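A coat, a bag and somewhere to put the flowers: Mirta Fuentealba on shared rooms

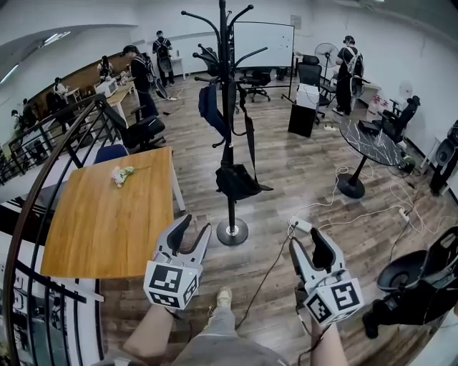
Mirta Fuentealba has been sorting out other people's workrooms for 11 years, and she starts with coats! "If you've nowhere to hang a jacket, you never settle," she told me, stirring her tea. I'd asked about the upstairs room at Halska, and she's terribly fond of the black coat rack in the middle, with its curved arms and that heavy-looking round base. A navy jacket and a shoulder bag were on it, and flowers lay on the wooden table (pale pink and white, lovely).

And the cables? She laughed. "I'd have them along the wall tomorrow. People always buy another power strip when they should move a desk." She'd keep the railing clear too, and she'd like a vase, please. Her next job is at Veleck, where she has 200 chairs to place and no rack yet.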